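FOR IMMEDIATE RELEASE
February

Clandow Park to Reopen Its Creek Loop With New Picnic Grove and Longer Hours

CLANDOW – The Clandow Parks and Recreation Department will reopen the Creek Loop at Clandow Park this spring after a winter of trail and drainage work. The park's east side will also gain a picnic grove with 37 tables, a second parking area and a fishing platform that can be reached by wheelchair.

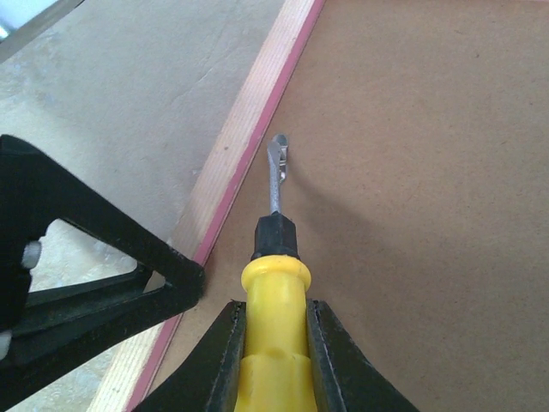
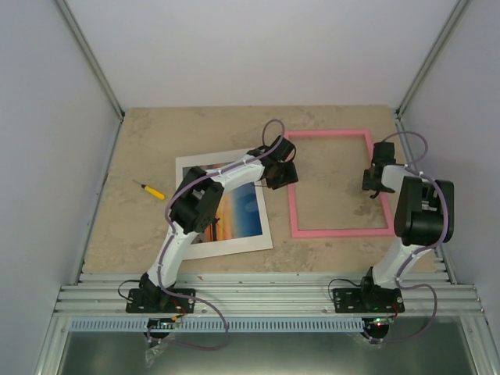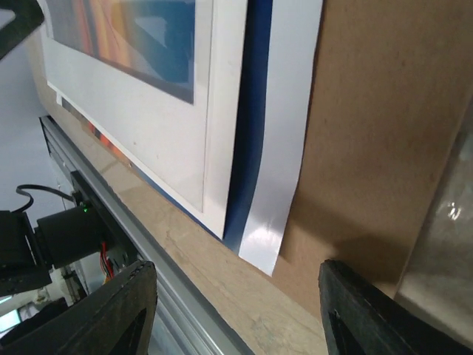 A yellow-handled screwdriver (first picture) and a white-bordered picture in sunset colors (second).

The Creek Loop is 2 miles long and runs from the Naseri Road entrance to the old mill pond and back. The lower stretch has been closed since the fall, when high water washed out part of the bank near the footbridge. Crews from Odberg Site Works rebuilt the bank with stone, raised the path and put in new culverts at the two lowest points.

"People have been asking about this trail every week," said Weidong Kang, parks director. "The lower part used to be under water after any good rain. We raised it, and we moved one section back from the creek. It is a little steeper by the mill pond than it was before, so runners will notice that."

The new parking area has 49 spaces and is reached from Naseri Road. The existing gravel lot by the ball fields stays open, but overnight parking there will no longer be allowed.

Picnic tables in the grove are first come, first served, except for the covered shelter. The shelter seats up to 40 people and can be reserved through the parks office. Charcoal grills are provided at the shelter only. Visitors may bring small gas grills to the open tables.

Once the loop reopens, the park gates will open at 6 a.m. and close at 9 p.m. Dogs are welcome on the loop on a leash. Bicycles are allowed on the upper section – from the ball fields to the footbridge – and must be walked across the bridge.

Corner, the snack stand next to the playground, will be back for the season with sandwiches, cold drinks and bait. The stand will also lend out fishing rods for use at the platform. Anglers need a valid state license.

The opening day for the loop will be posted at both entrances once the last inspection is done. Until then, the fence at the footbridge stays up and walkers are asked to turn back there.

Contact: Clandow Parks and Recreation Department, Naseri Road, Clandow

###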